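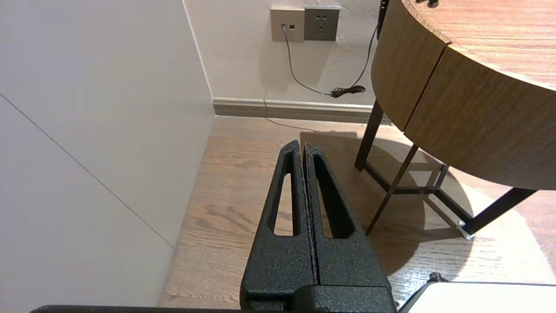

2019-01-13

I woke before five again and could not sleep more, so I made tea and sat on the back step until the light came. It was already warm. The magpies were on the fence, and the neighbour's sprinkler was going although I believe it is not the allowed day.

I want to write down the matter of the garden before I forget how it was. When we came to Prukeck two summers ago, the soil behind the house was like the bottom of an old pot, grey and hard, and the fork bounced on it. In my country my mother put a seed in the ground and went inside, and after some weeks there were beans. I thought it would be the same. I put in 19 tomato seedlings that first year and I ate perhaps one bowl of tomatoes. The rest was taken by the heat, and one by the possum, who took one bite from each fruit like a guest who is too polite to finish.

This year is better. In June, when it was cold and I did not want to go outside at all, I dug in the whole pile of compost and two bales of pea straw. My hands were sore for many days. Now when I push my finger in, it goes down to the second joint and comes out dark. I did this yesterday several times only for the pleasure of it.

The beans have climbed to the top of the strings and have nowhere to go, so they hang over and climb down again. The cucumbers I planted too close. I knew it when I was planting them, but I had bought the whole tray and could not throw any away. Now I must lift up the leaves to look for them, and every time I find one which is already as thick as my arm and yellow. The basil has gone to flower. I should pinch it, but the bees like it, so I leave it.

After breakfast I walked to the Kulau nursery, early, to be home before the heat. I wanted only shade cloth. The good one, the heavy kind, was 149 dollars for the roll, and I stood in front of it for a long time. I took the thin one by the metre instead. At the counter they told me that the thin one lets through too much afternoon sun, and I said that I will double it. I am not sure if doubling works in this way, but I had already said it, so I bought enough to do that.

On the way back I passed the empty block near the Hamine bakery, where the fig tree is. It belongs to no house now. The figs are still small and green like buttons. Last year I was too shy to take any and they all fell on the footpath and the ants had them. This year I will take a bag with me, and if someone asks I will offer them half.

It was 38 degrees by lunch. I hung the cloth over the tomatoes with clothes pegs and the old broomstick, and it looked like a sick bed – but it stayed up. The leaves had been folded since ten o'clock and by evening they were open again. Maybe they would open anyway. I watered at seven, slowly, at the roots, with the can and not with the hose. It takes roughly 2 hours when I do it like that, and I do not mind it. I listened to the radio through the kitchen window and understood nearly everything, even the cricket, or at least the words of it.

My mother rang when I was washing my feet. There it is snowing. She asked what I was eating and I told her beans, tomatoes, cucumber, and she was quiet, and then she asked if I salt the cucumbers before or after I cut them. After, I said. She was not happy with this answer.

Tomorrow I must tie up the last row, and buy more pegs, and write back to the Nyarko office about the water bill. The back door is open now and there is a little wind, so I will leave it open until I go to bed.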